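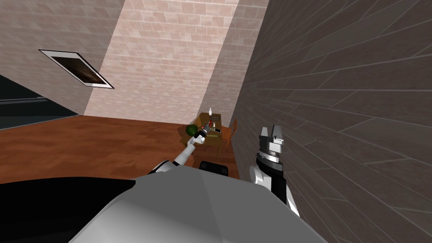

Simulation-first budgeting

From the Nerley Handbook of Shop Automation
Section: Buying and planning
Entry by Aliki Spanos, last revised 9 June 2023

Simulation-first budgeting (you'll also hear "sim before spend") is the practice of working out a robot purchase on a computer model before any hardware money is committed. The buyer builds a rough copy of the room, drops in the arms and grippers under consideration, and tries the jobs they're supposed to do. I've done it for three purchases now and I'm a fan, so read this entry with that in mind!

The term covers everything from one person with a laptop to a paid study by an integrator. Most of what I know comes from the small end, at our shop in Ukthorpe, where we wanted a two-armed machine for sorting and table work and had a budget that made the sales people go quiet.

Where the term comes from

I've tried to trace this and got nowhere. Dionysis Karamanlidis used it in his planning notes at Arnik, the integrator we hired for our second purchase, and he told me he'd picked it up from a customer. Older handbook entries call the same thing a "paper cell," from the days when you cut out cardboard shapes and pushed them around a floor plan. I still do that too, by the way. Cardboard is very good at telling you a door won't open.

What goes in the model

The room comes first, and it doesn't have to be pretty. Walls, floor, a table at the right height, a chair if people will be sitting nearby, and a few things to pick up. A round green ball at the edge of a table, like the one the left gripper is next to in the first view, is a perfectly good stand-in for fruit or knobs. I like to mix in something tall and narrow as well, such as a small bottle, and something flat, which is where a lot of grippers get embarrassed.

Then come the arms. Ask the maker for a model file before you ask for a price. If they have one, you'll save yourself days. If they don't, put drawing time in the budget, and be generous with it – our first model ate two weeks that I had down as an afternoon.

Reach, and why it costs money

Reach is the number that moves the quote most. A longer arm needs a stiffer base, and the base may need a better floor, and so on down the list. In our first plan I'd placed the table where it looked tidy. Moving it closer in the model let us drop one arm size, and all I had to change was where a chair went.

Check both arms separately, too. It's easy to get excited about one arm getting to the table and forget that the other is up beside a wall. Swing it through its whole range and see what it meets. Athina Balaskas, who laid out our room, now leaves a clear strip along each wall and won't be talked out of it.

Choosing grippers

For a first purchase I'd go with plain parallel grippers, meaning two fingers that close toward each other. They're easy to model and easy to explain to whoever signs the check. The things to write down are how far the jaws open, how long the fingers are, and what the contact pads are made of, as pads wear and you'll be buying them again. We ordered 10 spare sets with the first machine and I'd do the same tomorrow.

Look at the gripper from behind, over the top of the palm, as well as from the side. A wide palm takes up a surprising amount of room down near a tabletop, and you don't get a feel for it from a data sheet. Open the jaws all the way, bring the whole thing down between two boxes, and watch the corners of the housing.
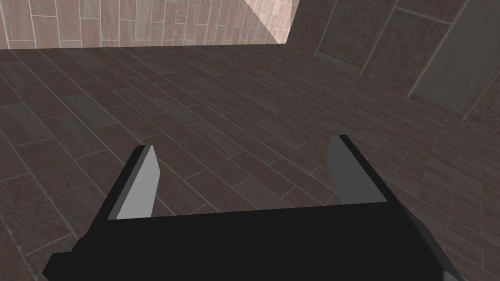 Lines people leave out of the budget

This is the part I get the most mail about, so I've kept a list:

Shipping and lifting gear for the day it arrives
Electrical work, including the outlet you swore was already there
Cables, mounts and table brackets
Spare fingers and pads
Training, plus the hours people aren't doing their normal jobs
A yearly software fee, which may or may not be in the quote
Lighting, if you plan on using cameras

Raptis, the dealer we bought from last time, put all the small parts on one line called "accessories." Ask for that line to be split up. Michalis Moschos does our purchasing and he got ours back with 118 items on it, several of them twice.

How much testing is enough

Opinions differ. Dionysis likes 500 simulated picks per object before he'll recommend a gripper. I stop at 100 if the misses all look alike, and then go fix whatever is causing them. Vary where the object sits, and turn the lights down in a few runs if cameras are part of the plan. Bare floor and an empty pair of jaws are fine for checking how the arm moves, but they won't tell you anything about grip.

Limits and criticism

A model is kinder than a shop floor. Friction is usually a guess, soft things are hard to do well, and nothing in there ever gets sticky. Evangelia Manolakis wrote a grumpy and very useful reply to an earlier version of this entry, arguing that a week's rental of the real machine beats a month of modeling. For bags and cloth I think she's right. For reach, room layout and base size I'd still model first – you can move a wall for free.

See also

Paper cell
Gripper pads, replacement of
Rental before purchase
Floor loading
Reading an integrator's quote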